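Clollville Repair and Reuse Hall
Bench and Booth Safety Checklist, with comments
Sheet 398
Area: wire sorting booth, east side
Checked: 4th June
Result: passed, with three small items to close before the July check

Marks used on this sheet: OK, FIX (do it at the next tidy-up), STOP (don't use the bench until it's done). There were no STOP marks this time, which made my morning!

1. GETTING TO THE BOOTH

1.1 Walkway clear from the door to the booth — OK
Really good. The boxes that used to live by the pillar have gone to the Grummont store and the whole hall feels bigger for it. We have 3,708 square feet in here and it's lovely to be able to walk across it in a straight line.

1.2 Floor swept, no clippings underfoot — OK
Found one bit of stripped insulation by the door. Picked it up.

1.3 Fire extinguisher in its bracket, tag in date — OK

1.4 Overhead light working, no flicker — OK
New tube. Huge difference for telling the brown wire from the red.

1.5 First aid box stocked — FIX
Low on small plasters. The list inside the lid still shows the old contents, so please rewrite it when you refill.

2. WORK SURFACE

2.1 Mat lies flat, no curled corners — OK
I am a great fan of this mat. Small screws are a bit harder to spot among the leaves and sprigs, so look twice, but it wipes down well and it makes the booth a nicer place to be.

2.2 Mat free of burns and cuts — OK
Ran my hand over all of it. One shallow nick near the front, same as last time, no longer than it was.

2.3 Loose wire off the work surface or back in a tub — FIX
The thin yellow wire is the one that gets away from us. It's light and springy and it travels. Coil it, put a twist tie on it, tub it.

2.4 Wire in tubs sits below the rim — FIX
So close! The green is coiled and in the right tub, and then one length hangs over the front. That's the bit a sleeve will catch. Press the coil down and tuck the end through the middle.

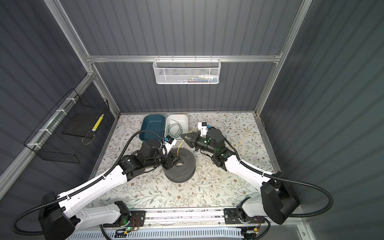

Item 2.4: green cable in the white tub, with part of it over the front rim. Yellow cable (item 2.3) on the mat.

2.5 Round perforated piece has a home — OK, with a comment
Three people have asked me what to call it, so for the purposes of this sheet it is "the gray disk." It may stay on the mat while the booth is in use. At closing it goes on the Fedach shelf, flat, with nothing stacked on it.

2.6 No food or drink in the booth — OK
Thank you, all of you. The hook for travel mugs outside was a great idea and I wish it had been mine.

3. TUBS AND TRAYS

3.1 Tubs stand level and don't overlap — OK
Side by side at the back is just right. Please leave them in that order, teal to the left and white to the right, so that people who come in on different shifts can reach without hunting.

3.2 No cracks or sharp edges on the rims — OK
Checked by thumb, all the way along.

3.3 Sorted and unsorted wire kept apart — OK
Teal takes sorted wire, white takes wire still to be sorted. If you clear a tub, leave it in place. A cleared tub is a welcome sight and doesn't need filling up with odds and ends!

3.4 Cut ends go in the lidded can, never in the tubs — OK
The can was a third full. Empty it when it reaches the line.

4. HANGING BASKETS

4.1 Baskets hang securely when tugged — OK
Both held. I gave the white one on the back rail a proper pull and it didn't shift. The hooks along the top are seated well.

4.2 Ties on the side basket sound — OK
The black basket is held by white cable ties. No stretching or chalky patches that I could find. We will swap them out in July whatever they look like, and the spare ties are in the Bensaid drawer, second one down.

4.3 Nothing hanging out of the baskets — FIX (goes with 2.3)
Yellow wire again, trailing out of the corner of the black basket. I have counted this and the mat as one item, as the cure is the same: coil, tie, tub.

4.4 Baskets not overloaded — OK
Small things only in the white one, please. It's shallow, and it's at its best when you can see everything in it from where you stand. The flat board may stay in the black basket.
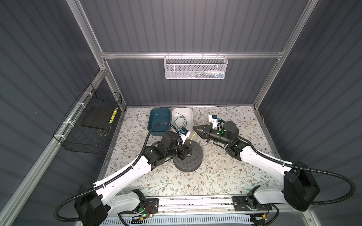 Marit Oyelaran
Bench and Booth Inspector, Clollville Repair and Reuse Hall

5. BOOTH WALLS AND FRAME

5.1 Aluminum rails tight, no rattle — OK
Tapped along the back rail and down the left side. Solid. Whoever went round with the hex key after the last check did a beautiful job.

5.2 Ribbed panels firmly in place — OK
Dust does collect between the ribs. A soft brush, top to bottom, gets it out faster than a cloth (I tried both and the cloth was hopeless).

5.3 Nothing leaning against the panels from outside — OK
A folded trolley had been parked behind the booth. Moved to the trolley bay.

5.4 Perforated panel along the front clear and unblocked — OK
Don't lay notes or gloves over it.

6. POWER AND LEADS

6.1 Wall plug and lead undamaged — OK

6.2 Extension lead fully unwound in use — OK
I'd still love to see us do without it. A quote for a second outlet came in at 800 dollars and I have passed it on with my warmest support.

6.3 Off switch within reach and labeled — OK
The label is fading. Still readable, so it passes, but if someone has the label maker out for another job, please run one off in black on white.

6.4 Scrap wire kept away from powered leads — OK
Do this one by eye every time you sit down. A loose length of green or yellow can look very much like something that is plugged in, and the other way about, so trace it to its end before you pull or snip.

7. HANDS, EYES, SLEEVES

7.1 Safety glasses at the booth, clean — OK
Two pairs scratched. Replacements ordered.

7.2 Cutters closed and put away — OK

7.3 Sleeves rolled or cuffed — not checked, nobody was seated at the time

TO CLOSE BEFORE JULY

Refill the first aid box and rewrite the list (1.5)
Coil, tie and tub the yellow wire, mat and black basket both (2.3, 4.3)
Tuck in the green (2.4)

Initial each line when it's done and leave the sheet on the clipboard. We have now sorted roughly 70 pounds of wire at this booth since it opened, and it is in better order today than on the day we put it up. If you find something I missed, write it on the back in pen.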